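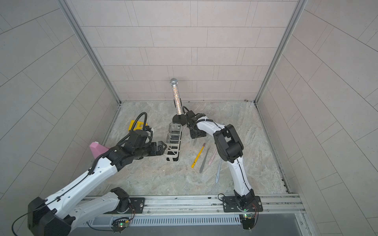 LEVSTEAD, April

Print this page | E-mail this to a friend

Workshop Tips: Picking Grippers for a Two-Arm Bench

I've spent most of the spring swapping fingers on a pair of small arms, and I'm having a great time! If you're setting up your own (white links, black joints, both on one aluminum rail), here are the things I wish I'd written down sooner.

Start with toothbrushes. Really! They're cheap, they're skinny, and they lie almost flat, so they'll show you a bad fingertip faster than any block will. Lay a few at odd angles between the arms and put something upright in the middle to drop them into. A wire caddy with a couple of clear plastic cups is plenty.

Then go straight to something fat. A toy microphone is my favorite, the glittery kind with a mesh ball head, because you can take it by the handle and stand it up. Hard fingertips like the Zunach set tend to let a smooth handle twist. The softer Holub pads hang on better, but they're clumsy getting under a brush handle. I keep going back and forth, and for a mixed pile I'd take the Holubs.

Test both arms with the same fingers before you mix. I ran 400 pickups with matching pairs, and 19 of the misses came from one loose screw on the left wrist. Check your screws!

Leave slack in the cables. Loop them over the arm near the wrist and move every joint to its limit by hand, power off, before you tie anything down.

Mount the controller boards low, by the base, with the status light facing you. Green lights you can see from your chair save a lot of bending over.

Clear plastic is hard on cameras. If yours keeps losing the cups, try a strip of matte tape around the rim (painter's tape peels off clean).

Kamil Ševčík wrote in from Dramivholm to say he wipes his soft pads with a damp cloth every 182 cycles, a number he swears by and won't explain. I do mine whenever they look dusty. My first pair went 3,000 cycles before the edges started to curl.

Next time: wrist cameras, and where to put the second one.

Search tips Enter keyword Go

27 comments | 64 shares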